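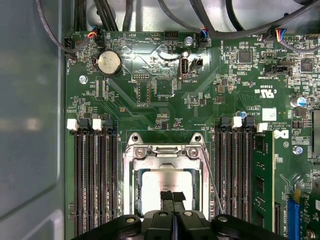

Processor socket on a green motherboard, inside the computer case.

Tour Leader for Small Groups — Stonwood Walking Holidays

Print this page | E-mail to a friend

Stonwood is looking for a tour leader for the coming season, starting in February. Our groups have a maximum of seven guests, and most of them travel alone. The walks are easy to moderate, with one long day each Friday.

You will meet the guests at the airport, lead the daily walks, speak with the hotels and solve the small problems that always come. In the evening you eat together with the group. We ask for good spoken English and one more language, a driving license and a valid first aid certificate. Experience with groups is welcome, but we also train new leaders.

We pay 2000 euros per month during the season, plus meals and a single room in the same hotel as the guests. After your first full season there is a bonus of 100 euros for each tour you have led. Travel to the starting point is paid by us — please keep your tickets.

To apply, send a letter of one page and your résumé to Celeste Loureiro at the Stonwood office. Tell us in the letter about one trip that did not go as planned, and what you did. We answer to every person who writes, but it can take some time.

Shares: 7 | Comments: 3

Fonseca_M
Is it possible to work only half of the season? I am free until May.

Celeste Loureiro
Yes, for one of the routes we can divide the season. Please write it in your letter.

giletti
Do you accept a first aid certificate from another country?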